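Clumine Herkley Finger Pad, Revision B
Part no. 3547
Replacement soft pad for Herkley two-finger grippers
Sold in pairs, with keeper screws and hex key

In stock. Ships from our Jostanska shop.

Overview

The Herkley pad is the part of our gripper we get the most mail about, and we love it too. It's a thick, rounded, soft orange fingertip that will pick up a paper cup, a tape measure or a bunch of keys without you having to change a single grip setting. Revision B keeps the same shape and the same rubber. The change is in how the pad stays on the finger, and if you own Revision A you should read the next section before you run your gripper again.

What went wrong with Revision A

The first pads pressed onto the finger bracket with a molded lip and were held by friction and one strip of adhesive. That worked fine on our bench for months. Then we started getting reports of pads that had crept sideways on the bracket after long sessions of side loading: pushing drawers shut, dragging boxes, sliding a chair across carpet. A crept pad still grips, so the operator doesn't see much wrong. The force reading stays normal as well, and that was the nasty part, as the controller thinks it has a good hold right up to the moment the pad rolls off.

Rongrong Hou on our hardware side got one to fail on purpose. She ran a gripper against a spring post, pushing sideways at normal working load, and checked the pad after every set of pushes. The lip began to lift at the back corner, where we had never thought to look (we'd all been staring at the tip!). Once the corner was up, dust got under the adhesive and the rest followed quickly. Of the 20 Revision A pads she tested, 9 crept far enough to fail our new limit, and two came off completely.

We had one dropped load in the field that we know of. The arm was carrying a full water jug at table height, the left pad rolled, and the jug went onto the floor next to the person working there. No injury, one very wet shoe. It could have been worse with a heavier object, and we stopped selling Revision A that same week.

What's new in Revision B

The pad now has a stiff core that hooks under the bracket, plus a keeper screw on each side. You can pull on it as hard as you like with your hand and it stays where it is. Rongrong put a fresh set of 12 through the same side push test, for twice as long, and none of them moved past the limit.

There is also a raised line molded into the back edge of the pad. When the pad is seated, the line sits flush with the bracket and you can't feel it with a fingernail. If you can feel it, the pad has moved. We're very pleased with this one - it costs nothing, it needs no software, and you can check it with the lights off.

Do I need to replace my pads?

Yes, if they are Revision A and you do any sideways pushing. Look at the inside face of the pad: Revision A is blank and Revision B has a small molded B.

If all you do is straight pick and place with light objects, you can keep using Revision A for now, but check the back corner before each session. Any lifting at all means the pad is done. Please don't glue it back down. We tried four kinds of glue and every one of them made the corner harder to inspect and the failure more sudden.

Revision A owners can get one pair of Revision B free of charge through the end of August. Send us a photo of your old pads with the order number and we'll mail the new ones. You don't need to return the old pads.

Fitting

Power the arm down at the switch. A software stop is not enough here, as your fingers will be between the gripper's fingers.

Peel the old pad off from the tip end. Clean the bracket with rubbing alcohol and let it dry. Hook the new core under the bracket, rock it forward until it clicks, then put in both keeper screws by hand before you tighten either one. Snug is plenty. The screws go into plastic and you can strip it.

Run a fingernail along the back edge. If you feel the line, take the screws out and seat the pad again.

Open and close the gripper five times with nothing in it, then five times on a soft block, and check the line once more. We recommend doing this with the arm low and no one standing under it.

Specifications

Pad: silicone rubber, matte orange
Core: glass-filled nylon
Fits: Herkley two-finger gripper, all versions
Does not fit: Shao three-finger hand (a different bracket, and we are working on it)
Screws: four, stainless, supplied
Check interval: before each session, by fingernail
Replace: when the line can be felt after reseating, or when the surface is cut or torn

Known limits

Revision B is still a soft pad. It will swell in solvent and it will tear on sheet metal edges. It is not rated for carrying anything over a person, and neither is the gripper. Hot objects are out as well.

The force reading still can't detect a pad that has moved. We're testing a small contact in the bracket that would catch it, and we'd rather ship that late than ship it flaky. Until then the fingernail check is the safety check, so please do it!

Page updated Jul 30, 2023. The earlier version of this page listed the Revision A pad as suitable for side loading. It isn't.

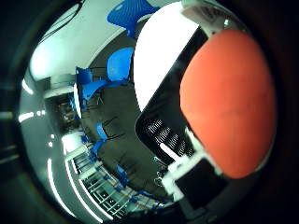

Checking pads through the wrist camera is the question we get most often, and our answer is to treat it as an extra. A wide view like this one is great for spotting a torn pad or something big and wrong, and it takes in plenty of room besides, blue chairs and all. You get a lovely large view of the orange curve, with the white bracket above it, and the slightly darker mottling toward the lower edge shows up too. A lifted back corner is a much smaller thing to look for, and with this much curve in the lens we don't trust ourselves to judge it from a picture. Power down, walk over and use your fingernail. If you're still unsure after that, write to us with the order number and Rongrong will get back to you.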